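Royal Visits and Park Conservation: Did Tillevthorpe Gain Anything?
Student project report, Environment and Media module
8 April 2023

We use cookies to improve your experience. By continuing to browse this site you agree to our use of cookies. Accept | Manage settings

1. Background

When a royal couple toured Desholm National Park, the local press called it a turning point for the wetland project at Tillevthorpe. The park's own leaflet says the visit "put our birds on the map." We wanted to know what that meant. The visit lasted 2 hours, and most of it was spent under a tent.

2. What we did

We read the coverage in the Norkier paper and compared it with the visitor log and the donation records kept at the park office. We also put a short survey in the Tillevthorpe tea room for most of February. It got 6 replies, so we have left it out of the results.

3. Results

The log shows 2,158 visitors in the month after the tour. That sounds impressive until you look at the month before, which was nearly as busy – school vacation began in the same week as the visit. Donations passed 1,000 dollars, but the largest one came from the Ogunleye Trust and had been promised long before any royal was expected.

Newspaper stories were mostly about clothes and handshakes. Trapping, replanting and water levels got a sentence or less. One headline promised "hope for rare birds" over an article that named no bird.

4. Problems with our data

The log is filled in by hand and has gaps on rainy days. We had no figures from earlier years, so we can't rule out a small effect. 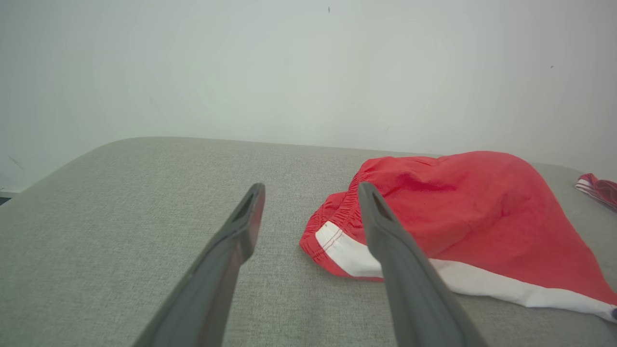 5. What we think

Red shorts on a light gray seat would probably have got more column space than the replanting did. We found no good evidence that the visit helped conservation at Desholm, and the park should stop saying so in its leaflet until it has numbers from a full year.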